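Cameck to Supply Brake and Clutch Levers to Rinaldi Racing Through the End of Next Season

8/25/22 - Cameck, a maker of aftermarket motorcycle controls, has signed a supply agreement with Rinaldi Racing, the two-rider team that competes in the national Supersport and Twins Cup classes. Under the agreement Cameck becomes the team's official supplier of brake levers, clutch levers, lever guards and adjustable rearsets.

The agreement starts with the next round and runs through the final race of next season. It covers both race bikes and both spare bikes, along with the two machines the team keeps for testing. Financial terms are not being released.

Rinaldi Racing has used Cameck levers since April, when the team bought two sets at the regular price for a preseason test. The riders kept them on the bikes after the test and the two companies began talking about a longer arrangement in early summer.

"We had been running three brands of controls across the garage, and every time we moved a part from one bike to another somebody had to go looking for a different pivot bolt," said Nives Marchetti, team manager of Rinaldi Racing. "With one supplier the spares box gets smaller and the crew can change a lever on the grid without checking which bike they are standing next to. The riders liked the feel at the test, so it was an easy talk to have with them."

What the Team Will Run

The Supersport bike will use the Cameck R4 folding brake lever with a remote adjuster on the left handlebar. The adjuster has 22 positions, and the rider can turn it with a thumb on the straights as the brakes heat up and lever travel changes. The Twins Cup bike will use the same lever with a shorter blade, which that rider asked for after the April test.

Both bikes will carry Cameck rearsets with 12 peg positions. The pegs are bolted through a single plate, and the shift linkage can be switched between standard and race pattern with one bolt. The team plans to run the lowest setting on the Twins Cup bike at longer tracks and move up a position where ground clearance is a concern.

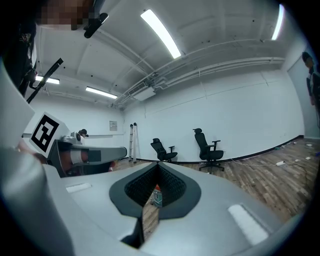 Lever guards are required in both classes. The Cameck guard meets the current rules of the series and comes in two lengths. Rinaldi Racing will use the shorter one on the brake side, and has chosen to fit a matching guard on the clutch side as well, although the rules do not call for it.

All of the parts are the same ones sold to the public. Cameck does not build a separate line for race teams, and the part numbers on the Rinaldi bikes will be listed on the Cameck website so that customers can order the same setup.

Development Work

The agreement also includes a testing program. Cameck will send new parts to the team before they go on sale, and the crew will return them with notes on fit, wear and crash damage. The first item in the program is a clutch perch with a sealed bearing, which is planned for release next spring. A rear brake pedal with a replaceable tip will follow.

Cameck engineers will attend 9 race and test dates over the length of the agreement. They will work out of the team's garage and will have access to lever travel and brake pressure data recorded on the Supersport bike. Data from the Twins Cup bike will be shared after each round.

"Parts come back from customers when something has gone wrong, and by then we don't know much about how they were used," said Marchetti, who worked in product support before joining the team. "We can tell Cameck how many laps a lever has done, what the weather was and which corner it went down in. That should save them some guessing."

Rider Lineup Unchanged

Rinaldi Racing has confirmed that both of its riders will stay with the team next season. The Supersport entry will carry number 27 and the Twins Cup entry will carry number 12, the same numbers as this year. The crew also stays the same, with one mechanic assigned to each bike and a third handling tires and fuel.

The team's other technical partners remain in place. Zokden will continue to supply chains and sprockets, and Fanda will continue to supply bodywork and windscreens. Fanda will also produce the new paint scheme, which moves the Cameck name to the lower fairing on both sides and to the front of the seat unit. The rest of the layout, including the rider numbers and the team's red belly pan, is the same as before.

The new colors will first be seen at the coming round. Team shirts and caps with the updated logos will be on sale at the team's truck in the paddock, and will be added to the online store once the round is over.

Offer for Club Racers

Along with the agreement, Cameck is opening a support program for club racers. Riders who hold a current race license can apply for a discount of 27 percent on levers, guards and rearsets. The discount applies to crash replacement parts too, including single lever blades, peg ends and bolts, so a rider does not need to buy a complete assembly after a fall.

Applications are made through the Cameck website. Riders need to send a copy of their license and the make, model and year of the bike they race. There is no requirement to display Cameck stickers, although a set will be sent with the first order. Parts bought through the program are for the rider's own use and may not be resold.

Orders placed under the program ship from the same warehouse as regular orders. Parts for older models may take longer, and the expected shipping date is shown before payment.

About Cameck

Cameck designs and machines motorcycle controls for street and track use. Its products include brake and clutch levers, lever guards, rearsets, handlebars and bar ends, and are sold through dealers and directly through the company's website.

About Rinaldi Racing

Rinaldi Racing is a privately owned motorcycle road racing team competing in the Supersport and Twins Cup classes. The team also prepares engines and suspension for customers and offers trackside support to club racers at selected events.

Media Contact

Interview requests for the riders and for team manager Nives Marchetti should be sent to the Rinaldi Racing press office. Product questions and requests for parts for magazine tests should be sent to Cameck customer service.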